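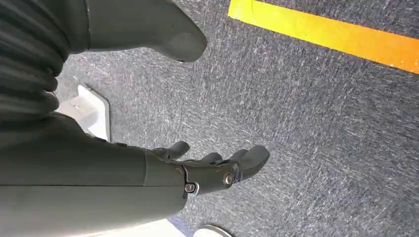

Covbridge Kart Results

Lap times and finishing orders from the Covbridge club karting series, in plain CSV files. This file explains what is in the folder, how the times were collected and where the gaps are.

Last updated June 2, 2021.

What is in the folder

races.csv - one row per race, with the round, class, number of laps and weather note
entries.csv - one row per driver per race, with grid position, finishing position and status
laps.csv - one row per completed lap
penalties.csv - time penalties and exclusions, with the rule number where it was written down
tracks.csv - circuit lengths and layout codes

There are 3,121 rows in laps.csv and 1,025 in entries.csv. The entries file includes drivers who signed on but did not start, so don't use it on its own to work out grid sizes.

Classes

Three classes are covered: Cadet, Junior and Senior. Cadet races were 20 minutes and the other two were 30 minutes, plus one lap in each case. The class column uses C, J and S. A few older rows had "Snr" and "Sen" and these have been changed to S.

Circuits

The series ran at two circuits, Lallia and Sutau. Lallia was used in both directions. The layout code is LA for clockwise and LB for anticlockwise, and the two should be treated as different circuits when comparing times. The anticlockwise layout skips the hairpin behind the paddock and is a good deal quicker.

Sutau has one layout, SU. The pit entry was moved before the April round, which makes in-laps from that round onwards slightly longer. Racing laps are not affected.

How the times were taken

Times come from the transponder loop at the start line and are given in seconds to three decimal places. The timing box exported one text file per session, and the Olaniyan script (olaniyan.py, in the tools folder) turned those into the CSV files. It only reads the older export format. If you have files from the newer box, save them as "legacy list" first or the lap numbers will be one out.

Where a transponder failed, the lap was filled in from the hand-written lap chart if there was one. These rows have source set to "chart" and the time is to the nearest second. Filter them out before doing anything with averages or fastest laps.

Columns in laps.csv

race_id - matches races.csv
kart_no - the number on the kart, as text, because some have a leading zero
lap - starts at 1, the first lap from the grid
time_s - lap time in seconds
source - "loop" or "chart"
flag - G for green, Y if a yellow was out anywhere on the circuit during the lap, R if the race was stopped

Lap 1 is timed from the green light to the first crossing of the line, so it depends on where the kart started. The back of the grid at Sutau is round the last corner, and lap 1 times there look very odd if you don't allow for it.

Status values

FIN - finished
DNF - started but did not finish
DNS - signed on, did not start
EXC - excluded

An excluded driver keeps their lap times but has no finishing position. Drivers behind them have been moved up. The order on the road is kept in the road_pos column.

Known problems

The second Junior race at Lallia was stopped and restarted. Both parts have the same race_id and the lap count carries on across the break. The first lap after the restart is flagged R and its time is not useful.

Two Senior drivers swapped kart numbers between heats at Sutau. entries.csv has been corrected but the original timing files still show the old numbers, so the two will not match if you rebuild from scratch.

Weather is whatever was written on the sign-on sheet. "Damp" was used very freely and covers anything from a wet kerb to standing water - treat it as a rough guide.

Penalties for the opening round are missing. The finishing positions for that round already include them.

Names and privacy

Driver names are not included. Each driver has a number in driver_id that stays the same through the series, even when the kart number changes. Please don't try to match the numbers to names, particularly in the Cadet and Junior classes.

Using the data

You may use and share the files for anything that isn't sold. Say that they came from Covbridge Kart Results and give the update date, as corrections are made now and then. Championship points are not included. The drop-score rule changed partway through the series, and the club's own tables are the ones to use for that.

Corrections

Open an issue with the race_id, the kart number and what you think is wrong. A photo of the printed result sheet helps a lot. Changes are listed in CHANGES.txt, newest first.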